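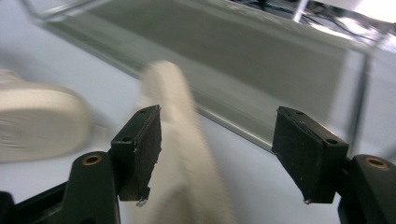

Clumov, June

# Cillo fabric strips

Cillo is a set of short recordings of fabric strips being handled on a white tabletop. It covers narrow textiles only: tapes, bindings, ties and offcuts. Garments and towels are in Szalai, a separate set with its own card.

## Contents

- 148 clips
- 4000 stills taken from the clips
- 400 stills with hand-drawn outlines of the fabric
- `strips.csv`, one row per strip, with color, length and edge finish

## Fabric

Most strips are plain and light in color. The cream ones are the hardest to outline against the white table, especially when they move fast and the end smears into a soft, rounded tip. We kept those stills. Where a tip is blurred, the outline follows the outer limit of the blur and the row is marked `soft_end`.

Strips were not ironed. Frayed ends were left as they were, and a strip that lost more than 2 cm to fraying was given a new ID.

## Folders

```
clips/
stills/
outlines/
strips.csv
```

Stills are named by strip ID and clip number. Outlines use the same names.

## Known problems

- Color names in `strips.csv` were entered by hand. "Cream" and "off-white" overlap.
- Lengths were measured flat, before handling.
- Stretch fabrics are missing. They are planned for the next version.

## Use

Free for research and teaching. Please cite as "Cillo fabric strips, Stunden." Report wrong outlines through the issue tracker and include the strip ID.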